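Fliradton folding set, README
Last touched August, Kaj Fogh. Notes are rough, sorry, shift starts at 2.

What's in it
1,271 clips of cloth handling by staff at the Burniswood laundry. Hand-held grippers, two per person, wrist view. Mostly pick up, pinch, spread, fold. Some clips end before the fold is done, keep them, they're labelled "part".

Folders
raw/ as recorded
cut/ trimmed, one item per clip
notes/ what staff told us, typed up by Kwaku Adjei
bad/ don't train on these
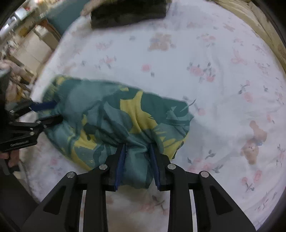 Staff side of things, which matters more than the folder list. Burniswood is getting the Brarker folding cell for flat work, and the folding table crew go from 9 people to a mix of folding, checking and feeding the cell. No jobs cut in the agreement, hours stay the same, but the job is different and some don't like it. Adebayo Olaniyan has folded there for years and said the hard part is finding a corner when everything is bunched up. Fair point. Patterned cloth on a patterned sheet is where labelling goes slow, dark green and mustard leaf-like shapes over roses and teddy bears, and creases running every way to the gripper, so give yourself more time on those and don't guess the edge. If you can't tell, tag "edge unclear" and move on.

Pay and consent
Recording is paid at the normal rate, counted as shift time. Anyone can pull their clips, ask Danjuma Nwosu, he deletes from raw/ and cut/ both. Clips are not to be used for timing people. This was asked for at the first meeting and it's in writing. Please dont make speed charts per person, even for fun.

Known problems
- round view, corners go dark, crop before resizing
- stuff near the edges is soft
- left and right swapped in almost 2 per cent of cut/, fix is in the Fiadzo script, not run yet
- hands show up in places, faces shoudn't, report if you find one

Still to do
Staff want a stop button on the feeding side as well as the back. Passed to Brarker, no answer so far. Abilio Villalobos is writing the training sheet for the checking job, ask him for the draft.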